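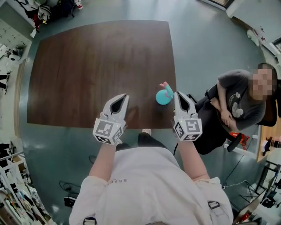

Onier Tabletop Set: data card

Summary
Two-handed manipulation examples recorded with hand-held grippers and a head-height colour view. 418 episodes, one small toy on the table per episode. Collected in May at the Nemberg room. Intended for imitation learning; not suitable for grasp force estimation.

Capture
The operator stands at the brown wooden table with a gripper in each hand. Gripper pose is recovered from the black-and-white marker patterns on the cube below the fingers. Check that the green light on each cube is on before starting.

Contents
episodes/ one folder per episode, colour video at 30 fps
poses/ left and right gripper, metres, table origin
labels.csv episode, object, outcome, operator

Known issues
Pose drops out when one cube blocks the other. Gaps are left blank and not interpolated.
Bystander faces are pixelated. Do not attempt to reverse this.
Folder 200 has left and right poses swapped. Fixed in version 2.

Maintainers
Cormac Duggan (capture), Lungile Adams (labelling)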